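How to pitch a cross-border story as a freelancer

By Ashwin Rodrigues
Updated March 2021

Most editors decide on a pitch within a few lines. A cross-border pitch has more to get across than a local one, so the order you put things in matters. What follows is the method I teach at the Gindthorpe reporting workshop.

Before you write anything

Check that the story needs more than one country. A company that does the same bad thing in two places is often just two local stories. You want a link: money that moves, goods that are shipped, a permit issued on one side of a border and used on the other. Write the link down in one sentence. If you need a second sentence to explain the first, keep reporting.

Then look for earlier coverage in every language involved. Use a translation tool for the search terms, but ask a native speaker to check them. My first pitch on the Wukance river permits was turned down by an editor who found a regional paper's version in five minutes. I had searched only in English.

Step 1. Write the top line

Say what happened, who did it and where. Leave out the background. Keep the whole pitch under 170 words if you are writing to an editor who doesn't know you.

Step 2. Say what you have

List documents, interviews and data, and mark which are in hand and which you are waiting for. Be exact. "883 pages of customs records, received in August" is better than "a large set of leaked files." If a source has not agreed to be named, say so now.

Step 3. Name your partners

Give one line for each reporter: name, country, languages, and the part of the work that person will do. Attach a short written agreement covering bylines, publication date and who pays for what. Chowdary, the shared desk I worked with for two years, would not read a team pitch without one.

Step 4. Set out the budget

Put travel, translation, records fees and legal review on separate lines. Add your own time at a day rate. Freelancers often leave this out and end up working for nothing. If you are asking several outlets to share the cost, show each share.

Step 5. Cover the risks

Two or three sentences will do. Mention legal threats you expect, anyone who could be harmed by publication, and how you store your material. Do not put source names in the email.

Sending it

Put the word PITCH, the subject and the countries in the subject line. Paste the text into the body of the email. Attachments from strangers often go unopened.

Wait nine days, then send one short follow-up. After that, take it elsewhere and tell the first editor you have done so. If you pitch to more than one outlet at once, say so in the first email.

Keep a log of every pitch with the date, the editor and the reply. I use a plain spreadsheet. Some people on my course prefer Grondik, and it works fine as long as the whole team has access.
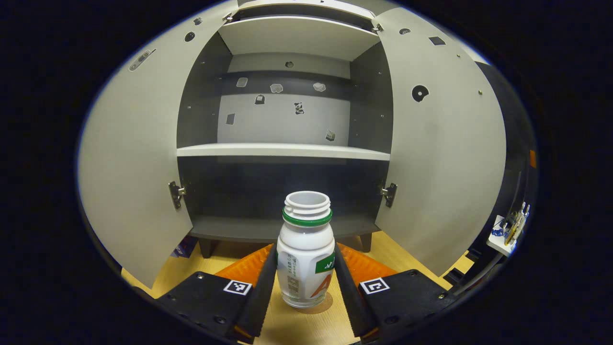 If an editor says yes by phone, write back the same day with the fee, the word count, the deadline and the kill fee, and ask for a reply before you book any travel.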